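FOR IMMEDIATE RELEASE - 6/1/25

Avero Publishes Bench Practice Guide for Robot Arms in Shared Workrooms

Guide sets common rules for marking work areas, stopping arms and recording faults; comment period now open

NISLOW - Avero, the applied robotics laboratory based in Nislow, today released its Bench Practice Guide, a set of working rules for tabletop robot arms used in rooms where people are at work on neighboring benches. The guide is free to read and may be adopted in whole or in part by any laboratory, training center or small manufacturer.

The guide was prepared with two partner organizations, Brasier Instruments and the Orbán Institute. Drafting began in February, after the three organizations compared their house rules and found that they differed on matters as basic as who may restart an arm after a stop, and how far a visitor may approach a bench while an arm is powered.

"Each of our sites had rules that made sense to the people who wrote them," Avero said in a statement. "A technician moving from one site to another had to learn a new set every time. We wanted one short document that a new employee could read in a morning and apply the same afternoon."

Scope of the guide

The Bench Practice Guide applies to arms mounted on or over a fixed work table and handling light objects such as cups, cards, cartons and small parts. It does not cover mobile robots, arms enclosed in production cells, or equipment that handles chemicals or heated material. It is a statement of good practice and does not replace applicable law, national or international safety standards, or the instructions of the equipment manufacturer. Where the guide and a legal requirement differ, the legal requirement applies.

The text contains 83 numbered provisions. Each is marked either "required" or "recommended," and a site may state that it follows the guide only when every required provision is in place at every bench covered by the statement.

Principal provisions

Work area. The reach of each arm must be measured with the gripper attached and marked on the floor or table. No walkway may cross a marked area. Where two arms share a table, the overlap between them must be treated as a single area, and both arms must stop when either one is stopped.

Speed. During setup, teaching and any task performed for the first time, gripper speed is limited to 300 millimeters per second. A higher limit may be set for routine work following a written risk assessment signed by the bench lead. The limit must be shown on the operator's screen.

Stopping and restarting. Every bench must have a stop control within reach of the operator's normal position. An arm that has been stopped may be restarted only by the person who stopped it or by the bench lead, and only after the table has been checked by eye. Remote restart is not permitted under any provision of the guide.

Cables and wrist attachments. Cables that run along an arm must be secured so that they cannot catch on objects on the table at any point in the arm's travel. Sensors and brackets fixed to the wrist must be included when reach is measured - an item that several sites consulted during drafting had left out of their own procedures.

Objects on the table. Items to be handled must be listed on a task sheet before work begins. Light items that can slide or tip, including paper cards and empty cups, may be placed or replaced by hand only when the arm is in a declared hold state. Indicator lights alone may not be relied on as evidence of that state.

Records. Faults, unplanned contacts and near misses must be entered in the bench log before the next run. Logs are to be kept for 650 days and made available to anyone who works in the room.

Trial use

Before publication, the provisions were applied in trial form at Avero and at both partner sites over a combined 2,000 hours of bench operation. Comments from operators led to changes in the final text. The section on restarting was rewritten in full, and the section on records was cut to a single page after operators reported that the original form took longer to complete than many of the tasks it described.

The trial also led to a new recommended provision on neighboring benches. It asks that a person whose attention is on one bench never be treated as the observer for another, even when the second bench is in plain view. 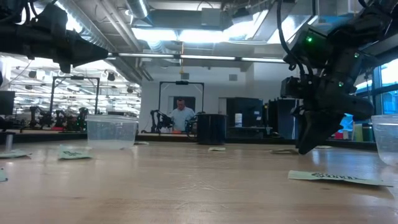 Brasier Instruments said it had entered the project with doubts about the restart rule, which it expected would slow its operators down, and that it now intends to apply the rule to all of its table-mounted arms. The company added that it would still like to see a separate, shorter version prepared for teaching rooms, where the person at the controls may change several times in an hour. That request has been recorded and will be considered during the first revision.

Adoption and comment

Sites wishing to adopt the guide are asked to complete a self-assessment, which follows the order of the provisions and requires no outside inspector. Avero does not issue certificates and does not charge a fee. A site that cannot meet a required provision may record an exception for its own use, with reasons and an end date, but may not state that it follows the guide while the exception is open.

Written comments on the published text are invited from operators, equipment makers, insurers and safety officers. Comments should cite the provision number and, where possible, propose replacement wording. All comments will be published together with the response of the drafting group.

About Avero

Avero is an applied robotics laboratory in Nislow. It develops and tests methods for the handling of everyday objects by robot arms and provides training for technicians at partner sites.

Media and technical inquiries: Avero Communications Office, Nislow. Printed copies of the Bench Practice Guide and the self-assessment form are available from the same office on request.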